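**Tiered display stand** (also *step riser*, *stepped stand* or, in the shop-fitting trade, *counter step*) is a small piece of retail furniture used to hold goods at two or more heights on a counter, table or shelf. Most modern stands are made of clear plastic sheet, though wood, wire and coated card are also used. They are common in newsagents, canteens, hotel receptions and school tuck shops, and are sold for home use as spice, cosmetics and collectors' stands.

## Name

In British shops the word "riser" usually means a single raised block, and "stand" a unit with more than one level. Suppliers do not keep strictly to this. Catalogues from the Villerton firm of Handonow list the same article as a "three-step riser" and a "sweet stand" on different pages. Confectionery wholesalers often say "steps" for short.

## Construction

A stepped stand has two side panels cut in a staircase outline, with flat shelves fixed between them. Some have a low lip along the front of each shelf to stop goods sliding off, and some have upright dividers that form slots. Slots are used for boxes and packets that will stand on edge. Open shelves suit bars, tubs and anything that has to lie flat.

Clear acrylic is the usual material for the better grade of stand. It is cut from flat sheet and the parts are joined with a solvent cement, which softens the two faces and lets them bond. Cheaper stands are moulded in one piece from polystyrene, which is lighter but cracks more easily at the corners. Edges may be left as sawn, or polished with a flame or a buffing wheel. A polished edge shows as a bright line when it catches the light.

A typical counter model is 269 mm wide and 200 mm deep. Larger units, up to 600 mm wide, are made for canteen tables and are normally supplied flat, with tabs and slots in place of glued joints.

## History

Stepped wooden shelving was used in grocers' windows long before plastic was available. Small counter stands in clear plastic spread with self-service shops, where customers were expected to see and pick up goods for themselves.

Handonow began making acrylic steps as a sideline to its sign business, using offcuts. Its first printed price list, dated 11 August 1999, offered 34 patterns, of which the plain three-step was the cheapest. The Eltgate works was opened later for the moulded range. The Nwachukwu pattern, which has a deeper bottom shelf and a shallower top one, was sold by the same firm and copied widely by others. It is still the form most often seen in staff canteens.

## Use

Goods are normally arranged with the tallest at the back and the shortest in front, so that each level can be seen over the one below. Small round tubs and tins do well on the lower tiers, where the lid can be read from above. Flat items such as chocolate bars are often placed higher up, as they hide nothing behind them.

A stand may be set square to the counter or turned at an angle. Turning it makes the side panel visible and takes up more room, but allows goods to be reached from two sides. Loose items that do not stack are usually kept beside the stand in a basket or bowl.

Mixed displays of sweets and biscuits are the most common. A Snickers bar laid on an upper tier, a red box of chocolate chip cookies further along and a round red-and-white container on the lower tier make up an ordinary selection of this kind, with a wicker basket alongside.
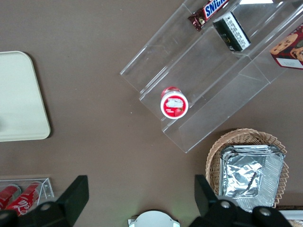

## Care

Acrylic scratches easily. Makers advise washing with lukewarm water and a little washing-up liquid, then drying with a soft cloth. Window sprays containing ammonia, methylated spirit and scouring powders cause clouding or fine surface cracks, known as crazing. Dry dusting is best avoided, as it drags grit across the shelves. Light scratches can be reduced with plastic polish.

Moulded polystyrene stands are less resistant to heat and should not be put in a dishwasher.

## Related articles

- **Dump bin:** a floor-standing container for goods sold loose.
- **Gravity feed:** a sloping dispenser in which packets slide forward as the front one is taken.
- **Shelf-ready packaging:** a printed carton that opens to form its own display tray.
- **Cake stand:** round plates on a central stem, used mainly at table.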